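Kekard's planner learns to stop

Kekard has released version 30 of Latanik, its motion planner for robot arms, and the headline feature is giving up. Older versions would retry a failed grasp until someone found the off switch; the test log's record is 391 attempts at one towel.

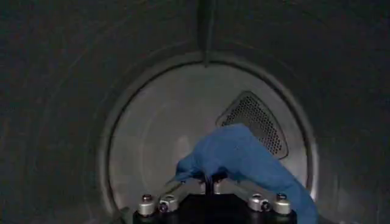 How does it decide when to quit? It scores each retry against the last, and when the scores stop improving it asks for help.

The release closes 140 bugs, one of them opened in January by a user who wrote only "why."
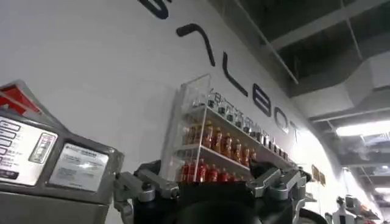 Lehner, which maintains the rival Zoltlow toolkit, says its own planner has always known when to stop. Its users have mostly complained that it never starts.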